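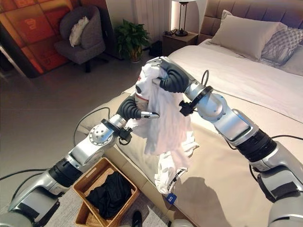

How often should you wash a wool jumper?

Far less than you probably do. I wash mine two or three times over a whole winter, and the good one that Brenda knitted me gets done once, in spring, before it goes into the cupboard with the cedar blocks. A jumper worn over a shirt hardly gets dirty. It gets smelly from cooking and a bit tired from being sat in, and both of those are cured by a night on the back of a chair near an open window.

I've been meaning to write this post since June, when I ruined a cardigan. It was a dark green one, a Dristley, bought second-hand for $11 from the op shop behind the library, and I loved it out of all proportion to what I paid for it. I put it through on what the machine calls "woollens" and it came out the right size for a large doll. I know, I know. My mother would have had something to say about it! She washed everything woollen in the laundry trough with a handful of soap flakes, and she never shrank so much as a sock in all the years I lived at home.

So I went to see Brenda Entwistle, who taught half our street to knit and has opinions about laundry the way other people have opinions about football. I brought her the cardigan in a paper bag. She took it out, held it up, laughed for quite a long time and then put the kettle on, and we spent the rest of the afternoon at her kitchen table going through what I'd done wrong.

The first thing was the temperature, although it wasn't quite the mistake I'd assumed. I'd always thought hot water was the villain all by itself. Brenda says wool can cope with a bit of warmth if you leave it alone, and what really felts it is being knocked about while it's warm, and then being shocked with a cold rinse straight after. Our machine does all of those things with great enthusiasm. Her rule is to wash and rinse in water of the same temperature, cool enough that your hand doesn't notice it much, and to keep the jumper moving as little as you can bear.

The second was the soap. I'd used the ordinary powder, and a good scoop of it too. Ordinary laundry powder often has enzymes in it that are meant to break down protein stains, and wool is a protein, so you can see where that ends up if you do it every week. I've since been using a liquid wool wash called Bunnag that Rizwan Ansari put me on to (he has the haberdashery in the arcade, and he'll talk to you about moths until closing time if you let him). It smells faintly of eucalyptus and one bottle has lasted me since winter. I'm sure there are others just as good. Brenda uses cheap baby shampoo and her jumpers are nicer than mine.

Then there's the drying, which I had never given a thought to. I used to peg jumpers on the line by the shoulders, and for years I went about with two little points sticking up on either side of my neck and wondered why. A wet jumper weighs a tremendous amount. These days I press the water out against the side of the trough, lay the jumper on an old bath towel, roll the whole lot up like a Swiss roll and kneel on it. My grandson finds this hilarious and likes to help by sitting on the end. After that it goes flat on a fresh towel, in the shade, with the sleeves patted into line, and I turn it over the next morning.

I should say something about pilling, because Zuweira Sarpong asked me about it after my last post and I gave her a rather useless answer. Those little balls under the arms and along the sides come from rubbing, and you get them on expensive jumpers as well as cheap ones, soft ones especially. They're easily dealt with. I have a small wooden comb with fine brass teeth that lives in the sewing basket, and I do mine in front of the telly with the jumper flat across a tray. Go one way only and don't press. Zuweira, if you try it on the grey one, start somewhere that doesn't show!

As for moths, we had a bad year of them in the hall cupboard and I lost a Berna scarf that I'd had since I was 52. What I've learned is that they like wool that has been put away with a bit of dinner on it, so the wash in spring matters more than any of the others. Clean, fully dry, folded, into a zip bag, cedar on top. The cedar wants a rub with sandpaper every so often to bring the smell back, which I forget, and then remember when I'm already in my pyjamas.

Oh, and fold them, please. I know hangers look tidier. I had a lovely long Trasetti tunic in a heavy knit that spent one winter on a hanger and came out nearly down to my knees, and no amount of patting has ever persuaded it back up. My sister wears it as a dress now and gets compliments.

I nearly forgot the cardigan. It can't be unshrunk, or not by me. I soaked it in hair conditioner and cool water for half an hour and tugged it about, which people swear by, and I gained perhaps a finger's width on each sleeve. So Brenda and I cut it up, which felt dreadful for the first snip and quite all right after that. Felted wool doesn't fray, so you can cut any shape you fancy without hemming. I've had two pot holders and a hot water bottle cover out of it so far, with the buttons down the front of the cover where they used to be, and the left sleeve is still in the basket waiting for me to think of something. If anyone has made slippers from this sort of thing, I'd love to know what you used for the soles, as mine keep skating on the kitchen lino.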